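Wiltance puts out two-arm bench rules, labs get 90 days

Posted Friday, updated 3 p.m.

Wiltance has finished its code of practice for small robot arms that share a table, and the member labs have 90 days to get in line with it. The text went out to members this morning. It covers benches where two arms work close enough to reach each other, with a person standing near for some or all of the shift.

Short document by the standards of these things. No new hardware demanded in most cases. What it does ask for is a lot of writing down.

Main points, from the copy we were sent:

Speed. With a person inside the marked line, arm tips stay at or under 200 millimeters per second. Applies to both arms, including the one that is parked but still powered. That last bit was argued over for months. Labs wanted idle arms left out, on the grounds that an arm with no program running isn't going anywhere. The drafting group said a powered arm is a powered arm.

Parking. Each bench has to have a written rest position for each arm, posted where the operator can read it. When one arm is working, the other one either is in its rest position or has a job in the same program. No "parked wherever it stopped."

Gripper cables. Any cable that hangs outside the arm gets checked at the start of the shift, through the full travel of the wrist, at slow speed. Loops are allowed. A loop that can catch a container, a fixture or the other arm is not, and the check gets signed.

Grip loss. The program has to say what happens if a part slips. Stop, hold, or carry on, but it has to say. Labs that handle only light plastic items get to skip the drop test but not the paragraph.

Status lights. Here the code is softer than the first draft. It does not pick colors. Every lab has to post a card next to the bench saying what each light on each arm means, and visitors get shown the card. Different makers use different colors for the same state and the group gave up trying to fix that.

Table covers. Allowed. Must be fastened down or heavy enough not to creep, and checked for folds in the work area before a run.

Rakiya Effiong chaired the drafting. On the phone she was brisk about it. "We wrote down what the careful labs do already. If you're doing it, you have an afternoon of paperwork. If you aren't, you have a bit more then that."

The Levano site was one of the places that ran the draft as a trial. Cup handling, mostly, picking plastic cups and setting them in or next to containers, over and over, with the second arm on the same table. Staff there logged every stop. Most of the stops were deliberate, somebody stepping over the line to tidy up or reset the cups. The trial is where the rule on idle arms came from, according to the notes at the back of the code. Operators kept treating the quiet arm as furniture. Leaning past it, reaching around it.

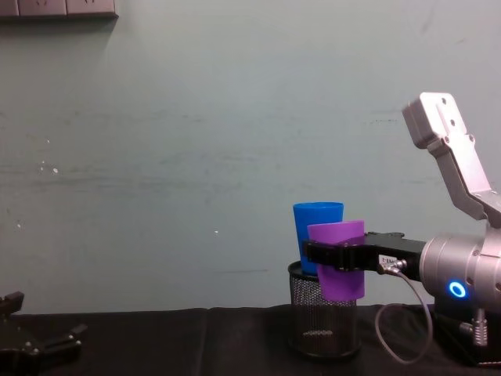
Efren Macaraeg wrote in after the draft text went around to say the speed limit is fine but the sign-off sheet is going to be filled in at the end of the week from memory, same as every other sheet. He wants the cable check tied to startup so the arms won't run until somebody has pressed yes. He also asked why the code says nothing on who can clear a stop. "Anybody walking by can hit reset on ours. That worries me more than the speed."

Put that to Effiong. She said the startup lock was discussed and dropped, too many older controllers can't do it without a rewrite. It is listed as recommended. On resets, she agreed the wording is thin. The code says "a trained person" and leaves training to the lab. A fuller section is planned for the next revision, with a list of who may reset what, and whether they have to look at both arms first. She thinks they should.

The other complaint doing the rounds is cost. Khương, which runs a shared workshop with several small benches, told members it will have to redraw its floor lines because the code measures from the furthest reach of either arm, not from the table edge. Paint and tape, so not a fortune, but it eats aisle space they don't have. One bench may have to be turned to face the wall. They asked for an exemption for arms with reduced reach set in software. Answer so far is no, unless the limit is locked behind a password and the password isn't on a sticky note.

Jodar, the training outfit, says it will run a half-day course on the code. Two sessions to begin with, one of them in the evening. Dates not set. The course goes through the rest position sheet and the cable check at a real bench, then a stop and restart with both arms powered. Places go to member labs first.

What labs have to send in

A reach drawing for each bench, both arms on the one drawing. The rest position sheet. The light card, a copy is fine. The first month of cable checks, signed. And the grip loss paragraph, which can be 2 sentences if that covers it.

Labs that had the draft can reuse the draft forms except for the reach drawing, which changed. Old drawings will be sent back.

No fines. A lab that misses the deadline comes off the Wiltance list of shared benches until the papers arrive, and that means no visiting teams. For some of the smaller places visiting teams are most of the bookings, so it isn't nothing.

Benches with one arm are outside the code for now. Same for arms behind full guarding with an interlocked door. Mobile bases are out too, and Effiong said not to expect them soon. "Different animal. We would of been here another year."

Reviews of the first papers start in December. Questions on the reach drawing should go to the Wiltance office by email, mornings are best, and put the bench number in the subject line.

Correction: an earlier version of this item said the speed limit applied only to the arm in use. It applies to both.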